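Lilholm Stositmont leader arm: a month of remote demonstrations

Review by Vesela Đorđević
Filed under: Teleoperation, Input devices

Price as tested: 931 dollars, without follower arm
Connection: USB-C for data, separate power supply
Supplied: leader arm, table clamp, trigger handle, foot pedal, power brick
Not supplied: camera mounts, spare trigger spring, printed manual

The Stositmont is a small passive arm that you hold by the wrist and move. A second, larger arm copies it. Everything is logged while you do so, and the log goes to whatever training code you use. Lilholm sells it as a drop-in leader for most tabletop arms with a parallel gripper. I used it through May with one follower, and most of the work was insertion: pegs into holes, shapes into a foam sorter, small parts onto printed holders.

Assembly

The arm arrives in two halves. Joining them takes four bolts and one ribbon cable, and the cable is too short by the width of a finger. Route it before you tighten anything. The clamp fits a table edge up to 30 mm thick. Our bench is thicker, so the base is bolted through a plate, which has the side benefit of removing the slight rocking I saw with the clamp on a thinner table.

Calibration is done by folding the arm into its rest pose and holding the pedal down. The software then reads the encoders and stores the offsets. Do this after warm-up. Joint five drifted enough between a cold start and the first coffee break that the wrist of the follower sat visibly rotated from the leader, and the only cure was to calibrate again.

Feel

Gravity compensation on the first three joints is by springs, and it is good. The arm stays where you leave it through most of the workspace. Near full reach it sinks slowly. The wrist joints have no compensation and a little too much friction, so small rotations start with a jump. You learn to keep the wrist moving slightly while you line up a part, and that habit ends up in your data as a faint wobble before contact. Whether it matters depends on your policy. It did not seem to hurt ours, but I would have preferred not to record it.

The trigger is the weakest component. Travel is short and the last third of it does almost nothing. With soft foam parts this is tolerable. With a rigid cylinder you tend to close the fingers harder than needed because there is no way to feel when contact starts. Version two of the firmware adds an adjustable curve, and setting it to the flattest option helps.

There is no force feedback of any kind. You judge contact by eye, from the camera view or by looking over at the follower. For a peg entering a hole from above, the useful cue is the shadow line where the part meets the rim. If your light comes from one side only, half of that line is lost. Sort out the lighting before you blame the arm.

Software

Lilholm ships its own recorder. It runs, it logs joint positions and gripper state, and it names files in a way that sorts incorrectly after the ninth episode. I moved to Todorova, the recorder we already use with other leaders, and the driver for it worked on the second attempt (the first failed on a permissions setting the readme mentions only in its last paragraph).

Logging at 30 Hz was steady. Frames were dropped when I had a preview window open on the same machine and not otherwise. The pedal starts and stops an episode, and a double tap discards it. The double tap window is too generous. Twice I stopped one episode, started the next promptly, and lost the good one. The interval is set in the config file under pedal_gap; halve it.

Test tasks

I ran the same routine at the start and end of each session, inside a gray tray with sloping walls. The tray keeps dropped parts within reach of the follower. The routine was:

1. Set the green foam sorter block down near the back wall, and the black L-shaped holder to its left.

2. Move the leader through a full open and close of the trigger, and check that the follower's fingers match.

3. Grasp the red cylinder high up, keep it upright, and bring it in over its hole in the back row of the block. Lower it without turning the wrist. Pause with the end in the recess before opening the fingers, so that the recording has a clear segment between insertion and release.

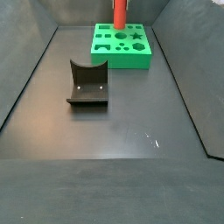

4. Open, lift straight up, and return to the rest pose before touching the pedal.

Holding the cylinder high is a compromise. It keeps the fingers clear of the foam, but any tilt at the wrist becomes a larger error at the lower end. With the friction I described, my first session contained a lot of crooked approaches. By the end of the month I could do 10 insertions in a row without discarding one, which I had not managed with the handheld controller we used before.

The block itself needs some attention. Foam is forgiving around the rim, and it also shifts when pushed. I recorded with it free and with it taped, and kept the two sets apart.

Compared with the Drirkuvent

The Drirkuvent leader has smoother wrist joints and a proper long trigger. It is also heavier on the hand, and its base needs more room than most shared benches can give. For long sessions I would still pick the Stositmont. For anything where the gripper must close gently, I would pick the other one.

Service

One encoder failed in the second week. The replacement took 14 days to arrive and came with a correct cable, longer than the original. Fitting it required removing the handle, for which you need a driver bit that is not in the box.

Verdict

Good springs, dependable logging with a third-party recorder, mediocre trigger. Buy it for pick-and-place and simple insertion. Budget for the trigger spring, which wears, and ask for the longer cable when ordering.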